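Mulline two-arm tabletop kit, eval notes + data card

Status: rough. Hernán Tamayo started it, Pongsak Khamphan is filling in the rest. Ask before quoting.

What you get
Two arms, each with a two-finger gripper and a wrist camera. Mount brackets, cables, Wovia recorder software (licence key in the box lid, don't bin it).

What we recorded
350 episodes, up to 4 minutes each, all at the Drelley bench in August. Tasks are desk stuff and soft stuff: stapler handling, staple refills, plush toy pick and place. Failures kept in, flagged in the notes column.

Setup
Clamp both arms before powering on. Start recorder, wait for both arms to show up, then home them. If only one shows, swap the USB port and restart. Dont hot-plug.

Review so far
Grip on soft things is good, better than the old Klinhom set. Small boxes are hit and miss. Cable on the second arm wants to catch on the mount, route it high. Manual is thin, calibration section is 2 pages and one of them is warnings.
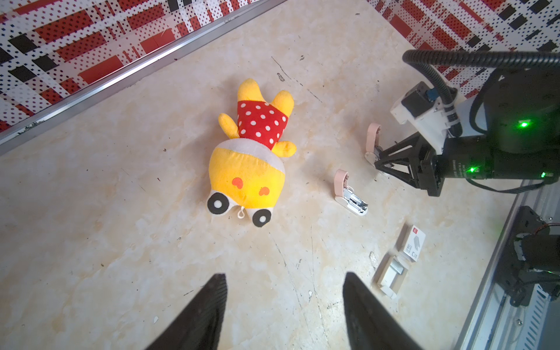 Wrist view, plush toy on its back, stapler and staples to the right, second arm coming in from the side.

Known problems
- 17 episodes have a timestamp gap, skip them for training
- table has scuffs and specks, expect them in the wrist views
- gripper force is not logged, Mulline say next firmware

To do: split file, checksums, proper licence text. Send fixes to Pongsak, not the genral inbox.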